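2020-04-08

Woke before six and could not get back to sleep. Frost on the shed roof but none on the grass. Made coffee and took it out to look at the seed trays before doing anything else.

The Ditano tomatoes are up, most of them anyway. One corner of the tray has done nothing. I poked at the soil there and found two seeds that had gone soft, so I resowed that corner from what was left in the packet. The peppers have not moved. I put them back on top of the water heater and will leave them alone until the weekend.

Walked the long way to Ulloldale and back along the creek. I passed four people the whole way and we all stepped off the path for each other. The water is lower than last week and the stones by the footbridge are showing again. Two mergansers, male and female, below the bend. No kingfisher. The willows have that yellow look they get just before the leaves open. My left boot is letting in at the toe and I need to do something about it before May.

The feed store is taking orders by phone only now. I asked for chicken feed, a bag of lime and 186 feet of fence wire, which is what I measured along the back. The man said wire comes on the roll or not at all, so I will have more than I need. Pickup is at the side door. They want the money in advance.

## Afternoon

Turned over the second bed. Slow going. It was grass until last fall and the roots are still thick about a hand down. I got just past halfway and quit when my back started up. Worms everywhere, which I was glad to see. I spread what was left of the old compost on the finished half and covered it with cardboard.

Came in and worked on the puzzle for an hour — the 1,000 piece one with the harbor. The edge is done apart from one piece I am sure is in the box somewhere. All the sky is the same blue. I have started sorting it by shape and I don't think that is helping.
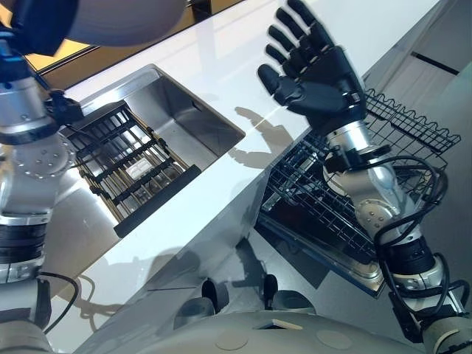
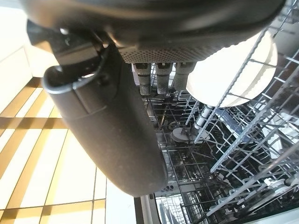
## Evening

Bean soup and the end of the bread. The flour is down to one bag and there was none on the shelf the last time I went in, so I will stretch it with oats. The starter is doing well at least. I have been keeping it in the Owino jar because the lid fits loose.

Phoned my sister. She is fine, bored, cutting her own hair. We talked for a long while about the lake house and who had which bed, and we do not agree about it. She thinks the porch was screened in from the start. I remember it open, with the swing at the north end. She is going to look for the old album.

Read to page 118 of the canal book. The chapter on the locks was good but the money parts are dull and I skipped some. The Jemex radio has begun to crackle again whenever the furnace comes on. Moved it to the windowsill, a little better.

Tomorrow: finish the bed, call about the boot, wash the kitchen floor, write to the water company about the bill. Eggs today, 3.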